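Courses > Robot Software > Unit 6 > Handout: Task Segmentation from Head-Camera Views

We use cookies to keep you signed in. Accept | Settings

This handout covers the labeling stage of the Drulla pipeline. Input is head-camera footage of a parcel-opening task. Output is a sequence of subtask labels that the Skatley planner reads as preconditions and effects.

Each hand gets its own track. A label consists of a verb, an object and a support surface. Work through the views below before starting the lab.
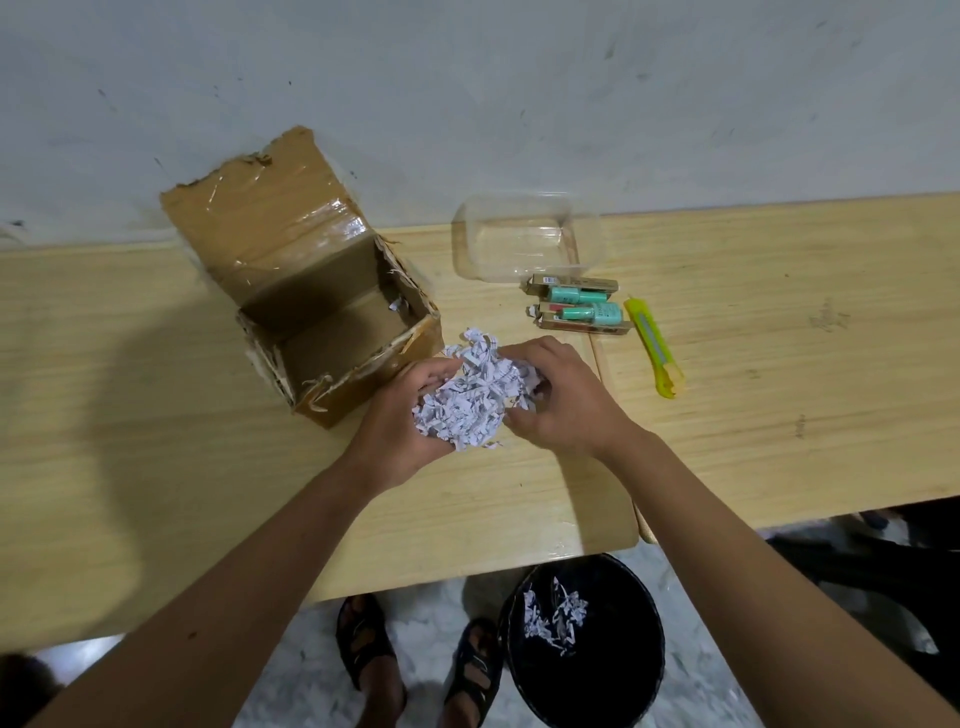
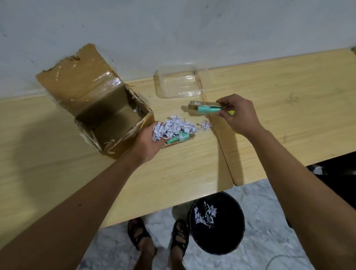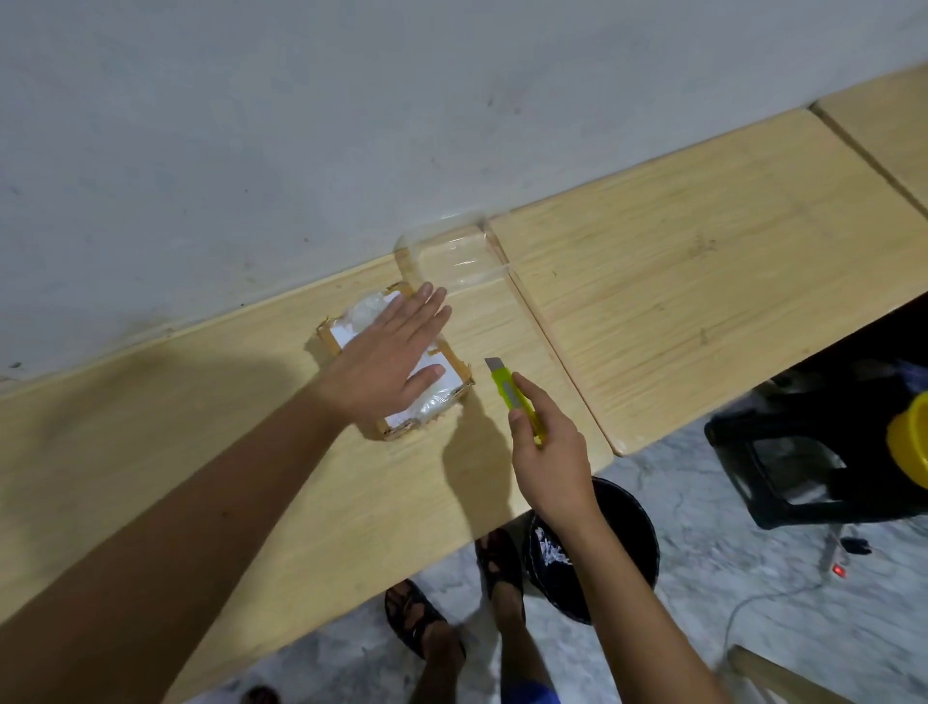 Reading time: 3 min

Notes on labeling

1. Shredded paper has no stable outline. In the first view both hands share one clump, so both tracks carry the same object ID. Do not split it into strands.

2. In the second view the tracks differ. The left hand holds paper and the right holds a narrow open box with a mint-green item in it. Label the box as the grasped object and the item as contained.

3. In the third view the left hand is on the package and the right holds a knife with the blade extended. Use "stabilize" for the left. Do not enter "cut" until the blade meets the package.

4. Clear plastic lies near the wall in every view. Depth returns on it are unreliable, so Ursu masks it before plane fitting.

The order of views on this page must not be used as temporal order. Recover order from timestamps only.

Lab: write 2 preconditions for each of the 3 views and run the Sunico checker on the file. Submit by Friday.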